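About Skoteck

We make in-car software. Dash screens, voice control, the bit that pairs your phone without a fight. Small shop – 11 of us, one floor, too much coffee.

Started out fixing radios for used car dealers. Then the dealers wanted maps, then phone pairing, then everything. So we wrote Gronda, our dashboard system. It now runs in 2734 cars, mostly delivery vans and older sedans that came with no screen at all. 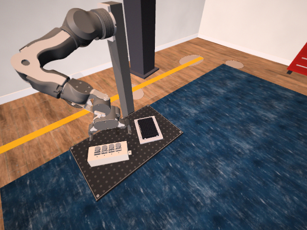 Gray arm, perforated board, blue rug.

What we do, quick version:
Gronda – the main screen. Maps, music, calls, backup camera.
Woo – voice. Say it, it does it. Works with the windows down, mostly.
Bundlow – updates sent out overnight, so the driver doesnt have to sit in a parking lot waiting.

Fatemeh Ghasemi runs design. Her rule is big buttons, few menus, nothing more than two taps deep. Every label has to read at arm's length, even one as small as the tiny green plus sign on that light gray panel. She has killed a lot of our favorite features this way. Fine. Drivers like it better.

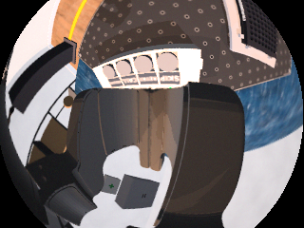
We still believe in knobs. Touch screens are great untill you hit a pothole, and gloves make it worse. Four round dials in a row, like on the cream-white box below, and your hand learns where each one is. Gronda works with the factory knobs wherever the car maker left us a way in. 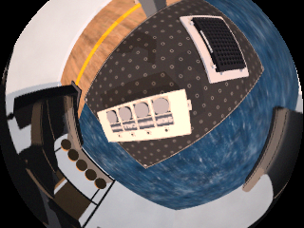
Fleet customers get a real person on the phone. Minimum order is 200 units, smaller than that go through a dealer. Demos every Thursday, bring your own car.

Hiring? Yes, 4 openings, see Jobs.

Last updated: April
11 shares | 4 comments
Contact | © Skoteck | Back to top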